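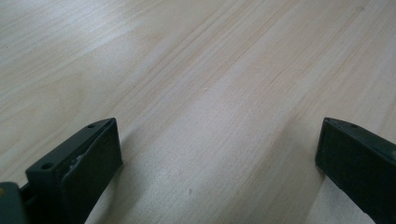

Field Visit Report: Open Day at the Prurlow Automation Workshop
Intro to Robotics, Unit 3 project

Why I picked this one

We had a list of places we could visit for the unit project, and I'll admit I went for Prurlow mostly since it's on my bus line. The other choices were Bustex (they do fabric cutting, and half the class signed up before I even got to the sheet) and a warehouse tour that started at 7 in the morning. No thank you. Prurlow runs an open day every October, you just walk in, and they let you try stuff with your own hands, which sounded a lot better than standing behind a yellow line.

My question for the project was: how do you teach a machine to pick something up when the thing is never in quite the same spot? I wanted to get an answer I could explain to my little brother. I think I got most of one.

Getting there

The workshop is on the second floor of an old print building and the elevator was out, so, stairs. They gave us a sticker and a sheet with the schedule. The sheet said 175 people had signed up for the whole day, and I believe it, the hallway was packed by the time I left. There were three stops: a talk, a demo of a sorting arm, and a hands-on table. I did them in that order, though I'd tell anyone going next year to do the table first while it's quiet.

The talk

It ran long, but I got good notes out of the first half. The old way to program an arm is to type in positions. Go to this point, close, lift, go to that point, open. It works great if a part always shows up in the same place, and it falls apart when the part is turned a little. The way Prurlow does it now, a person does the job many times with a gripper they hold in their hand, and a camera on the gripper records each try. Then the software learns from the recordings what a good grab looks like from the gripper's point of view.

Somebody asked how many tries you need. For the job they were showing us (putting small caps into a tray) they recorded 888 tries the first time and it wasn't enough. They went up to 2000 and got something they were happy with. I wrote both numbers down and underlined them, because I had been guessing like fifty!

The other thing I underlined was about bad tries. If you drop the cap, you throw that recording out, or at least mark it. I asked if the machine couldn't learn from mistakes too and the answer was sort of, but you need to label them so it knows they're mistakes. Makes sense. If I only watched my uncle parallel park I would also learn the wrong thing.

The sorting arm

This was a demo of a system they call Aliyu. It's a medium size arm behind clear panels, and it takes mixed plastic caps out of a bin and sorts them by size. It's slower than I expected. I timed it on my phone and one full pick and place took around 12 seconds, and I could have done it in two. The presenter's answer to that was that it runs all night and I don't, which, fair.

It missed twice while I was watching. Once it closed on air and just went back for another try without any fuss, and once it got two caps stuck together and stopped until a person pressed a button. I liked seeing that more than the good ones. On video online you only ever get the good ones.

The hands-on table

My favorite stop by a mile. You hold the gripper by a handle and squeeze to close the fingers. It's heavier than it looks and after a few minutes I felt it in my wrist. The fingers are chunky dark blocks with flat inside faces, so what you're really doing is squashing the cap between two walls. You don't get to curl around it like you would with a real finger. 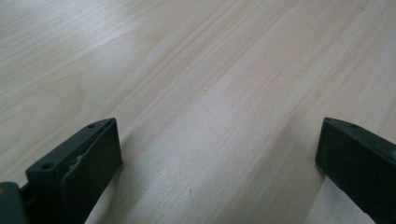
Figure 2. Gripper view at the hands-on table, fingers open.

A few things I learned by doing it wrong:

You have to start with the fingers open wide, wider than feels needed. My first tries I started nearly closed and knocked the cap over on the way in.

Come in slow and level. If one finger is lower than the other, it scrapes the table and the cap spins off to one side.

Don't use your eyes too much! This one is weird. I kept leaning over to look at the cap from above, but the machine only gets what the gripper camera sees. If I made a choice based on something I saw from up high, the recording has a move in it with no visible reason. The helper at our table told me to try working only from the little screen, and I got way worse and then a bit better.

I also asked about the table surface. It's plain pale wood, and I figured a solid color would be easier for a computer. They said they swap surfaces between recording days on purpose, so the software doesn't get hooked on one background. Shadows too. They don't try to get rid of the shadows under the fingers, they want a mix of those.

What I'd still like to know

I never got a clear answer on how they check that the recordings are good before training. I was told they use a program called Tekgate to look through them, but the screen for it was busy the whole time I was there and I only saw it over someone's shoulder. It looked like a big grid of short clips.

I also wonder how much it matters who does the recording. My moves were jerky and the helper's moves were smooth. Does the arm end up jerky if I train it? I asked and got "a little, yes" and then the next group came in.

How this connects to class

In Unit 2 we wrote out step by step instructions for a sandwich and everybody's failed in some dumb spot. The position way of programming is that, pretty much. The recording way is more like showing someone the sandwich over and over. It skips the writing part but you pay for it with a huge pile of tries, and you can't open it up afterward and point to the line that's wrong. I think that's a real trade and I'm not sure which I'd choose for a simple job. For caps in a fixed tray, maybe typing positions would be fine. For a mixed bin, no way.

What I'd do differently

Bring a charger. Write down questions before the talk and not during it. Ask to stay at the table for a second turn, which one kid did and they let him.

For my final project I want to do a small version of the recording idea with the class arm and a foam block, and see how many tries I can stand before I quit.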